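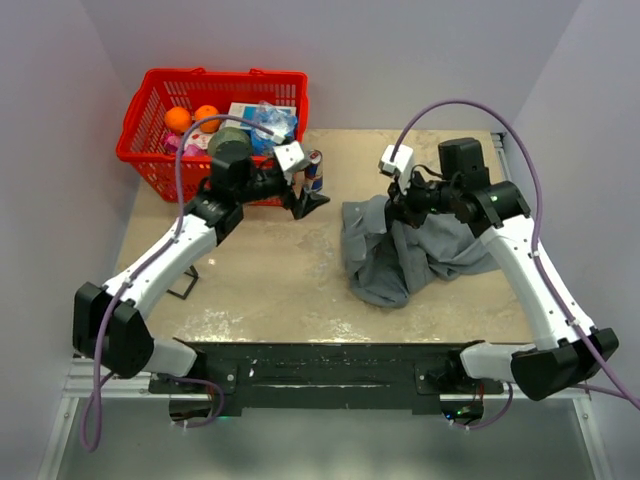
I've been living with the Trulell two-arm tabletop kit for almost 17 weeks now, and a few people have asked in the comments whether it's worth the money, so let me try to get it all down in one place before I forget the annoying parts.

First thing, it's bigger than you think. I measured my bench before ordering and felt very pleased with myself, then spent an entire evening moving shelves because I'd only allowed for the base and not for the elbows. They need room to swing! If you're planning to put walls on three sides like I did (a plain light color helps the cameras a lot, by the way), leave yourself more space than the manual says.

Putting it together took me 9 hours over one weekend. The arms themselves come assembled, and they feel great, no wobble in the shoulders at all. Most of my time went into getting the mounting bar level on the aluminum rail. The bolts they give you are fine but the hex key is terrible, so use your own. The bar also marks very easily. Mine looks like it's been through a war and I've been pretty careful with it.

Now the cables. Each wrist has its own little camera with a purple cable running off it, and there's no proper channel for it anywhere along the arm. You're left to loop it and hope. Mine snagged on the left side twice in the first month, and after that I gave it a lot more slack and it's behaved since. For a kit at this price I really expected clips in the box. Sistia sells a set of four that fit the upper segment, and I'd just add them to your order and save yourself the cursing.

Okay, the fun part. I use mine mostly for household stuff, so picking groceries out of a basket and messing with cloth. Round things are easy. Oranges it will grab all day long, and a drink can is no trouble as long as you slow the close speed down. Crinkly plastic bags are another story – the wrist camera seems to get confused by all the shine, and I still end up doing those by hand control most of the time. Small flat boxes are somewhere in the middle. It depends which way up they land.

Cloth is where I was most surprised. I'd read the Pillai forum threads saying the stock fingers were useless on fabric, and I had a pair of Lustus rubber tips sitting in my cart ready to go. I never bought them. The stock fingers pinch a plain gray towel just fine, as long as you come down steeply on a fold and don't try to scrape up a flat edge. My best run so far is 17 folds out of 20 that I'd be happy to put in a drawer. The other three were more like a wad. The second arm makes all the difference here, and I wouldn't bother with the single-arm version if laundry is what you're after.

The software is okay. Recording a motion by guiding the arms is lovely and I had it working on the first night. Editing one afterward is a pain, and the undo button only goes back one step, which caused me some real grief in October. Save copies of everything.

Noise is fine for a spare room, though I wouldn't run it next to a sleeping person. Support answered my two emails within a day, and they were nice about a question that was on page four of the manual.

Would I buy it again? Yes, with the clips. I'd give it four out of five, and I'd bump that up if they fix the undo.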